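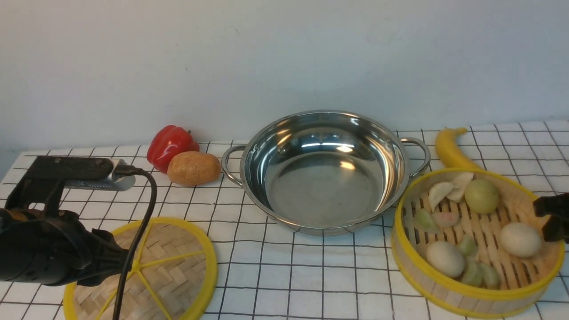
Dämpfkorb und Topf von Drumo: ein Testbericht aus der Greiferecke

Startseite > Testberichte > Requisiten fürs Robotertraining

2. Mai 2018, von Saoirse Lynch

Drucken | Per E-Mail senden

Ich gebe zu, ich hatte mir unter einem "Küchenset für Lerndatensätze" etwas Langweiligeres vorgestellt! Bestellt haben wir es, weil unser altes Geschirr nur aus Plastikschalen bestand und das Modell inzwischen jede Plastikschale der Welt greifen kann, aber eben nichts anderes. Also: Edelstahltopf, Bambuskorb mit Deckel, dazu Spielzeugessen. Seitdem steuern Lefteris Giannakopoulos und ich abwechselnd die Arme von Hand und nehmen eine Vorführung nach der anderen auf (meistens Korb zu Topf, manchmal zurück).

Der Topf ist für mich der Star. Er ist blank poliert und spiegelt wie verrückt, und genau so etwas fehlte uns in den Bildern. Die beiden Drahtgriffe sind rund und stehen schön weit ab, da kommt man mit den Fingern gut dran. Wer mit Tiefenkameras arbeitet, wird über den Glanz fluchen, wir nehmen nur Farbbilder und freuen uns.

Beim Spielzeugessen bin ich gespalten. Paprika und Banane erkennt man sofort, die Eier auch. Die blassgrünen Schnitze dagegen sind klein, liegen gern nebeneinander und haben mich schon einige verworfene Durchgänge gekostet, weil ich zwei auf einmal erwischt habe. Für das Lernen ist das gar nicht schlecht, für meine Laune schon. 644 brauchbare Durchgänge haben wir jetzt, und Mihret Workneh, die bei uns alles sichtet, will 1526, bevor sie überhaupt ein Training startet. Na dann.

Zum Korb: Der gelbe Rand ist Gold wert, weil er sich vom hellen Bambus und vom karierten Tischtuch so deutlich absetzt. In der Handgelenkkamera wird es trotzdem eng, sobald der Finger am Topf ist. Dann füllt ein einziges rundes Teil schon mal das halbe Bild, und man steuert mehr nach Gefühl. Mein Tipp: vorher mit der Kopfkamera ausrichten und erst dann absenken.
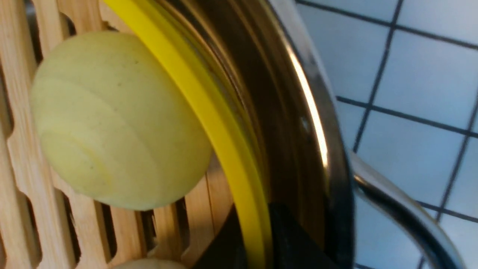

Was mich stört und ob ich es wieder kaufen würde

Die Anleitung von Drumo ist dünn. Es liegen 13 Aufgabenkarten bei ("Lege das Ei in den Topf" und so weiter), und die Hälfte davon klingt fast gleich. Wir haben uns eigene geschrieben, mit mehr Umwegen und auch mit absichtlich schiefen Startpositionen. Außerdem hätte ich gern einen zweiten Topf in matt dazu, zum Vergleichen. Das Set von Lellar soll so einen haben, das kenne ich aber nur aus dem Katalog.

Trotzdem: ja, würde ich wieder kaufen. Im Juni kommt die zweite Runde mit neuen Lebensmitteln, dann schreibe ich hier noch etwas zum Verschleiß am Bambus.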